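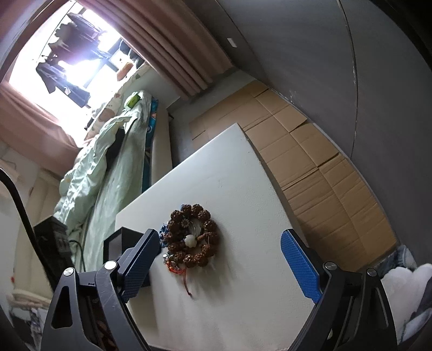 Shagufta Cheema
Redaktion Arbeitswelt

Seit September schwärmt mein halber Bekanntenkreis vom geteilten Schreibtisch. Feste Plätze seien teuer und altmodisch, heißt es, und außerdem lerne man so endlich die Kollegen aus der Buchhaltung kennen. Ich habe da meine Zweifel.

Auslöser der neuen Begeisterung ist eine Umfrage des Büroplaners Galtier. 2.343 Beschäftigte wurden angeschrieben, 2.195 sollen geantwortet haben. Wer jemals eine interne Umfrage betreut hat, weiß, wie ungewöhnlich so ein Rücklauf ist. Auf meine Nachfrage, ob die Teilnahme freiwillig war, kam eine freundliche Mail mit einem Link zur Pressemappe. Dort steht es auch nicht.

Gefragt wurde unter anderem, ob man sich »mehr Flexibilität bei der Platzwahl« wünsche. Natürlich wünscht man sich die. Ich wünsche mir auch mehr Flexibilität beim Aufstehen. Ob jemand dafür seinen Rollcontainer, die richtig eingestellte Stuhllehne und den Platz am Fenster hergibt, wollte Galtier offenbar nicht so genau wissen.

Dazu kommt die Buchungssoftware. Otix verspricht, dass man seinen Tisch in Sekunden findet, Stistero wirbt mit einer Ampel für jede Etage. Beide habe ich ausprobiert. Bei Otix war der gebuchte Platz zweimal besetzt, weil der Kollege die App schlicht ignoriert hatte – was ich ihm nicht verdenken kann. Bei Stistero musste ich 23 Einstellungen durchgehen, bevor ich überhaupt einen Grundriss zu sehen bekam. Ob ich nahe am Kopierer sitzen möchte? Nein, danke.

Mag sein, dass das Modell für Teams taugt, die ohnehin selten im Haus sind. Beim Übersetzungsbüro Tsuji teilt man sich die Tische seit Jahren, dort klappt es angeblich gut. Allerdings dürfen die Leute dort auch ihre Tastaturen im Schrank lassen, und morgens um neun ist noch reichlich frei.

Falls Ihre Firma gerade umstellt, fragen Sie nach, wie viele Plätze auf 100 Beschäftigte kommen und was gilt, wenn alle gleichzeitig da sind. Und lassen Sie sich die Antwort schriftlich geben. Erfahrungen nehme ich gern per Antwort auf diesen Newsletter entgegen, auch gute.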